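Accueil | Projets | Ateliers | Contact

Projet Toltine : ranger la table après l'atelier

Notre petit groupe s'est pris d'affection pour une tâche bien modeste, le ramassage des restes sur la table en bois (nous y avons quand même passé 6 séances !). La pelle gris lavande, avec sa lèvre souple, se pose bien à plat devant les boules bleues froissées. 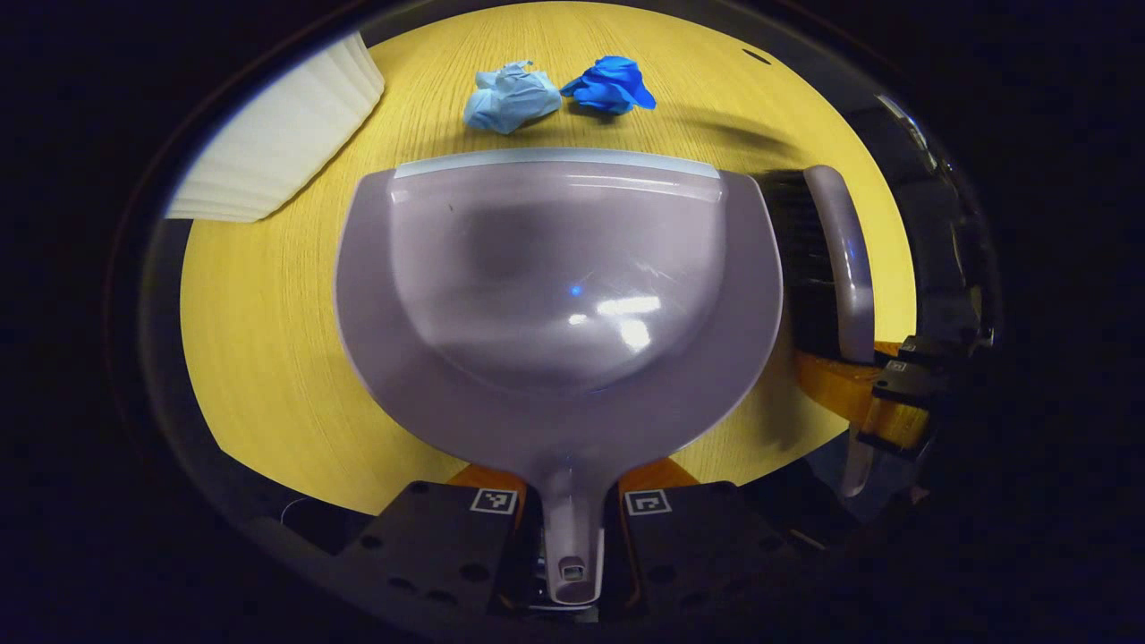
Les flacons

Pour le plastique translucide, nous avons choisi de coucher le flacon avant de le trier.

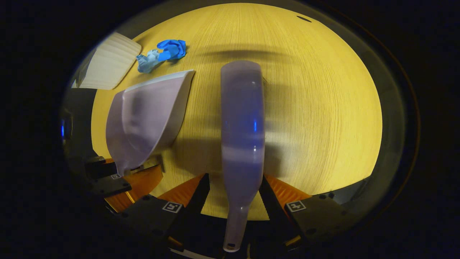

Lecture : 5 min

Le bac Gullard reçoit les flacons, et nous en sommes très contents.

À lire aussi
Atelier Predum, juillet
Le bac Ketilsson

20 partages | 82 commentaires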